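## 3. Where people sat

I spent most of January in the Favent language café in Bistinbridge, ordering far too much tea and watching who talked to whom. The long table (it seats 12) won easily! Shy learners picked it over the small ones, and the cake plates got passed along with the grammar questions.

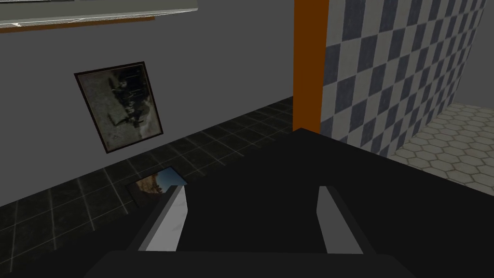 *Figure 2. Simulated views.*
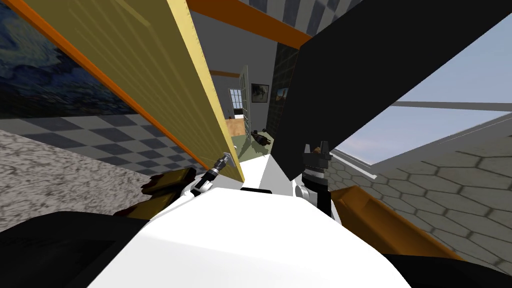
Did ordering food help people talk? It did, mostly in the first 8 minutes, while they were still choosing.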